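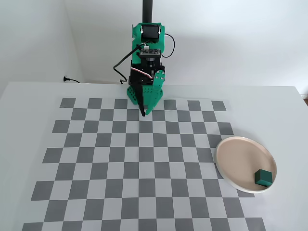
4.3 Comparing the two jaws

Do this section once with the Thampi jaw (narrow, black, pointed) and again with the Lurkov jaw (wide, rubbery, smug). The perforated green finger plate stays on for both.

1. Park the arm behind the checkerboard mat and hold it there. The controller will sulk if you move it by hand while the servos are live.

2. Put the plate at the right of the mat and place one cube in it. Off-centre is fine. Life is off-centre.

3. Open Durance on the laptop and load the pick routine. Set the closing position to 288 for the Thampi jaw or 238 for the Lurkov. Swap these and you will hear about it from the servo.

4. Run the routine and write down what the cube did, including anything rude.

CAUTION: Check that the looped cables can follow the arm through its full reach. A snagged cable pulls its plug out halfway through a lift.

Note: Cakitz servos ship with the speed limit at 2000. Gangadharan Menon runs his at that and owns a great many chipped cubes. Start at 97 and work up.

5. Switch off at the wall before changing jaws. Refit the screws finger-tight, then a quarter turn.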